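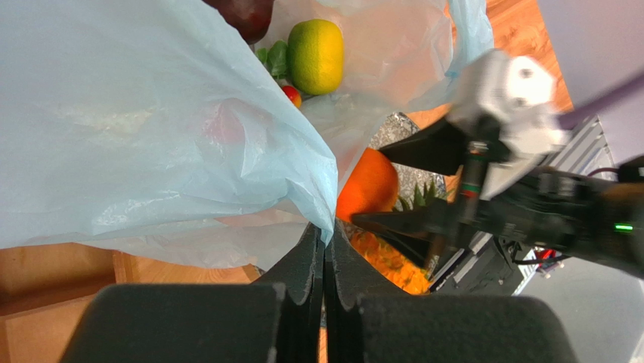

Um leitor da página perguntou se as tarefas com sacos contam para a classificação ou se ficam só no treino. Contam, desde março, e valem o mesmo que as de encaixe.

Perguntas frequentes: Clube de Robótica Tangen, módulo bimanual
Atualizado em 3 Apr 2026

Quem se pode inscrever?
Alunos do 11.º ano em diante. Cada equipa tem 4 elementos.

É preciso saber programar?
Python básico. A biblioteca Karell trata da cinemática inversa. A calibração fica a cargo da equipa.

Porquê usar sacos de plástico?
O filme fino deforma-se, é translúcido e não tem geometria fixa. O planeamento por modelo rígido não serve para a boca do saco. As duas garras têm de manter a abertura enquanto o conteúdo altera o peso.

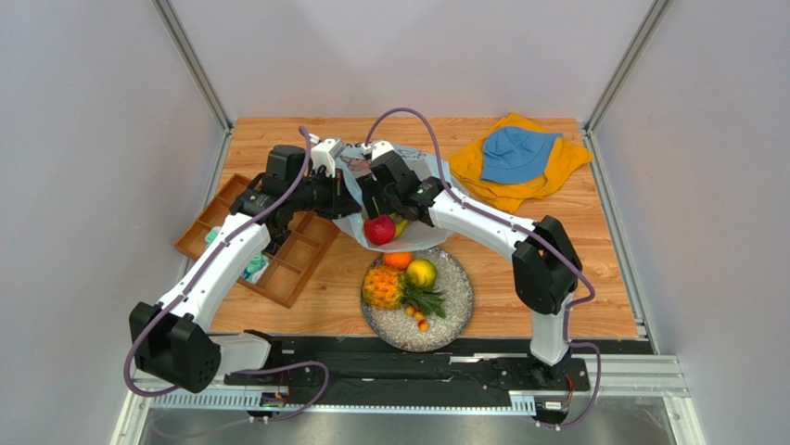 Saco seguro pelas duas garras, com uma maçã no interior.

Quantas demonstrações existem no repositório?
2,282 episódios, todos em formato Plirnard. Os ficheiros sem registo de força foram retirados.

Como é feita a pontuação?
Até 7 pontos por tentativa. Perde-se um ponto por cada objeto caído fora do saco. Se uma garra largar a borda, a tentativa termina.

Podemos usar pinças próprias?
Sim, desde que a fixação seja compatível com o suporte do clube. Enviar o desenho antes da montagem.

Onde decorre a prova final?
No pavilhão de Flalbridge. O horário é afixado na página da equipa.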